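Grernwood Bench Cell 3 - Setup and Care

Enclosed tabletop cell for tube and small-vessel handling. Supplied by Romside.
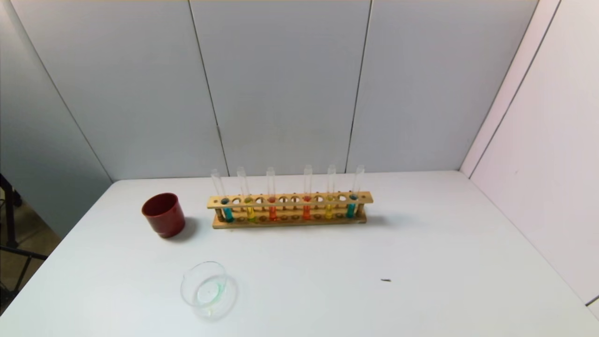

How often does the cell need to be recalibrated?
Once a week under normal use, and again after any move of the table, a change of gripper fingers or a collision stop. The routine runs from the controller menu and takes 10 minutes.

Overview

The Bench Cell 3 pairs a head-mounted camera with a white work surface and plain gray back panels. The low-contrast background keeps colored liquids easy to separate in the camera view. Clear glass is harder. An empty dish on the white top shows mostly as a rim and a few reflections, so glassware should be taught with the side light on and checked at two heights before a program is released.

The standard teaching layout is a wooden tube rack near the back edge with six glass tubes, spaced with empty holes between them. A cup and a shallow dish go forward of the rack on the left. The right side of the table stays clear for placing.

Setting up

Level the table first, then the panels. Panel seams should be vertical and closed; light through a seam will be read as an edge. Tighten the corner bolts last.

Set the rack against the locating strip and run Find Rack. The controller stores the hole positions, not the tube positions. Tubes stand with some play in a wooden rack and a lean to the left or right is normal, particularly at the ends of the row. Leave Tilt Search on for this reason. With it off, the gripper closes on the hole center and may strike the rim.

Fill tubes to a few centimeters only. Higher fills are possible but the pour profile must be changed.

Weekly care (Friday, or end of the last shift)

Remove all glassware and the rack.
Wipe the surface with a damp lint-free cloth. No solvents on the panels - the matte finish will go shiny and has to be replaced.
Pick up specks and debris by hand. Anything dark on the white top can be detected as an object.
Rinse dishes that show a colored tint. Residue shifts the color reading.
Clean the camera window, dry cloth only.
Run recalibration and save.

Faults

Code 91: rack not found. Check that the rack is square to the strip and that no cup is standing in front of it.

Code 296: color mismatch. Usually residue, or yellow and orange taught under different lighting. Reteach both with the room lights as they will be in use.

Spare parts

Back panel, single
Side panel, right
Angled panel, left
Tosel finger pads, pair
Altıntaş side light with bracket
Wooden rack with upper rail and base

Panels ship flat. Finger pads are not returnable once opened.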